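收拾行李的一天

我搬到梅夫代尔（Mevdale）已经两年多，中文也学了快四年。老师说，要进步就要写生活里的小事，不要总写大题目。所以今天我写收拾行李。如果有的句子奇怪，请大家在留言里告诉我，我会改，也会谢谢你。

七月我要离开这个房间，去坦南斯（Tanance）住一个夏天，住在朋友 Saron Kumsa 那里。她的房子不大，给我的那一间更小，她在电话里说得很清楚：“你带一个箱子，再带一个包，别的不要带。”我答应得很快。答应以后我打开了柜子，看了一会儿，又关上了。

我的习惯是把所有东西先放到床上。这个习惯是从母亲那里学来的。她出门以前，总是把要带的东西一样一样摆在床上，走过来看，走过去看，晚上睡觉以前必须决定完，因为床要用来睡觉。我觉得这个方法很聪明。如果放在地上，可以放一个星期，每天跨过去就行了。放在床上不可以。

我先从布的东西开始：被子、毯子、枕头、布包。它们不重，可是占地方，一条被子可以吃掉半个箱子。我以前总是先放书和鞋，最后才想到被子，然后坐在箱子上面，用身体压拉链。上次回家的时候，拉链就是这样坏掉的，修理花了599，比我想的贵很多，所以这次我决定先解决软的。

上午我把粉红色的床罩铺平。这个床罩毛茸茸的，浅粉色，冬天很舒服，六月坐上去就有一点热。它有一个缺点：黑色的东西放在上面，拿走以后常常会留下毛，或者说，毛跟着东西一起走了。我有一条黑裤子，现在看起来像养了一只粉红色的猫。床罩我不带走，它留在这里，等我九月回来。

粉红色的被子我想了很久。我问 Saron，坦南斯的夏天晚上冷不冷。她回答：“有时候冷，有时候不冷。”这个回答没有帮助我。后来我又问 Adanech Hailu，她在那里住过三个夏天，她说带一条薄毯子就够了，厚被子一次也没有用过。我相信 Adanech，她是一个很怕冷的人。

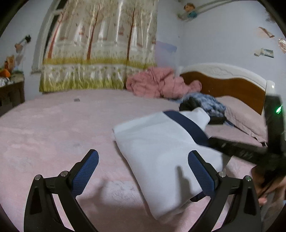

床上的行李，还没有分好。粉红色的被子在最里面，前面是蓝白花纹的毯子。

被子最后不带。我把它从床上拿下来，叠了三次才叠整齐。叠被子我一直叠不好，两个角总是不见面。我看过别人教的办法，先对折，再分成三份，可是我的三份从来不一样大。叠好以后我把它放进柜子最上面一层，又放了两块肥皂在旁边。肥皂是 Jummai Ekpo 教我的，她说这样几个月以后拿出来，味道还是好的。我试过一个冬天，确实比什么都不放要好一些。

蓝白的毯子要带。它不厚，颜色深，坐火车的时候可以盖腿，到了以后可以当被子，脏一点也看不出来。我把毯子卷起来，不是叠。卷的时候要从窄的那一边开始，用手掌压住，慢慢往前推，把里面的空气推出去。如果卷得太快，中间会鼓起来，只好打开再卷一次。我卷了两次。

白色的那一卷，我差一点忘记说。它软软的，卷着像一个枕头，放在箱子里很占地方，放在外面又容易脏。白色的布有这个问题，走到哪里都要先看看干净不干净。我想把它放在箱子的正中间，四面用衣服围住。Saron 说她那里也有白色的布可以用，不过我还是想带自己的。人在别人的家里住，有一样自己的布在身边，晚上会睡得好。我不知道这句话用中文说是不是自然，但是我的意思是这样。

带子的问题也要写一下。深蓝色的带子很好看，也结实，可是收的时候它总是缠在别的东西上面。你拿一个包，带子后面跟着一件衬衫，衬衫后面跟着充电线。我的办法是把带子在手上绕几圈，再用一根旧的橡皮筋绑住。做饭用的橡皮筋太细，容易断，绑青菜的那种宽的刚刚好。我把买菜时候的橡皮筋都留在一个杯子里，这个杯子的日子终于到了。

黑色的小东西我另外放。黑色的东西在粉红色的床上很容易看见，到了黑色的包里面就完全找不到。去年我在包里找一个黑色的充电器，找了十五分钟，最后发现手已经摸到过它好几次，每次都以为是钱包。所以今年我买了一个浅黄色的小布袋，在 Wilczyńska 的店里买的，她的店在我们这条街的最后，卖线、纽扣和布头。小布袋里放充电器、耳机、转换插头。袋子上面我写了字，“电”，写得不太漂亮，不过认得出来。

中午我休息了一下，吃了面条和昨天剩下的豆子。朋友 Ibsa Mekonnen 来还我一本词典，看到床上的东西，问我是不是要搬去另外一个国家。我说不是，只是一个夏天。他站着看了一会儿，拿起我的第二件雨衣，说：“你有两个身体吗？”我把第二件雨衣放回了柜子。他走的时候顺便借走了我的伞，所以伞也不用想了。

下午是衣服。衣服我不想写太多，大家都会。我只说一个我自己的规定：每一件衣服必须能和另外两件一起穿，不能的就留下。用这个规定，我留下了一条绿色的裙子，它很美，可是它和谁都不做朋友。心里有一点可惜。鞋子带两双，一双穿在脚上，一双放在箱子底下，鞋里面塞袜子。

书的重量最难。我想带的书有六本，最后带两本，一本是语法练习，一本是小说。小说我已经读到一半，读得很慢，有的一页要查十几个词。另外四本我放在书架最下面，封面朝外，好像它们在看我收拾。

火车对行李的大小没有很严格的要求，但是从车站到 Saron 的家要走一段上坡的路，她说有100级台阶。她是一个喜欢说整数的人，也许多，也许少，我到了再看。为了这些台阶，我把箱子提起来，在房间里走了一圈，然后放下来，又拿出了一瓶洗发水和一个小锅。小锅是我自己也不能解释的，坦南斯当然有锅。

床头我也擦了。收拾东西的时候常常会看到平时看不到的灰。我的床头中间是棕色的木板，四周是白色的雕花边，花的缝里面最容易积灰，用布擦不进去。我用一把旧牙刷，干的，先刷一遍，再用湿布轻轻擦，最后用干布擦一次。水不能多，木头怕水。房东 Mwaipopo 太太（Atieno Mwaipopo，她对我很好）第一天就告诉我，这张床比她的儿子年纪大，请我对它客气一点。我一直很客气。

粉红色的枕头留在床头，不收进去。我想，回来那天一定很累，开门看见枕头还在老地方，应该会高兴。

到了晚上，床上差不多空出来了，只剩下床罩、枕头，还有一堆我说不出名字的小东西：一颗纽扣，两张旧车票，一根不知道是哪里来的线。我把它们放进抽屉。我知道这样不对，应该一样一样决定，可是那时候已经很晚了。

还有几件事没有做：把钥匙给 Mwaipopo 太太，把冰箱里的东西吃完（还有很多胡萝卜），问清楚火车在哪里换。洗发水到那边再买。

如果你有收拾毯子或者白色布的好办法，请写给我。还有“卷”和“捆”这两个字，我今天查了，还是不太明白什么时候用哪一个，也请教我。

写于 2021-06-20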